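5.2 The slow-release failure

Most of our lost demonstrations had nothing to do with the operators, who were patient, or with the towels, which had little choice. The trouble was in the right gripper. After long sessions its reported jaw width began to lag behind the real one, so that the log had the jaws still shut on the cloth when the operator had already let go. A policy trained on such data learns to hold a towel over a basket with great conviction and never put it in.

We first blamed the policy, then the learning rate, then one another. Boris Kos finally plotted jaw width against the wrist trajectory and found the lag in 80 episodes, all recorded with the same hand-held unit (Figure 2).
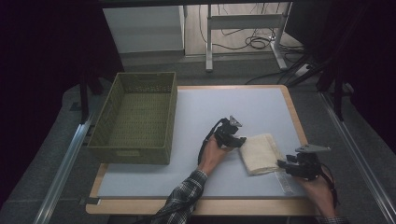

Figure 2. Two-handed towel task with the hand-held grippers. The basket is at the left of the table.

The cause was a worn strain relief on the encoder cable. With the wrist turned outward, the connection dropped out for a moment and the driver, written to be helpful, repeated the last good value. It raised no warning. Our checks looked for missing samples, and by that standard the file was perfect.

The fault had one safety consequence. During playback on the Venier arms, the right jaws stayed closed while the left arm pulled away, and the towel went tight enough to trip the force limit. The arms stopped as designed. Ognjen Petkov, who was standing at the emergency stop, reports that he was also tripped, though only over the mat.

We removed the affected episodes from the set of roughly 3000 and changed the driver to mark repeated values as stale. Playback now halts after 13 stale samples in a row. The cable has been replaced, and the old one is kept in a drawer labeled "works fine."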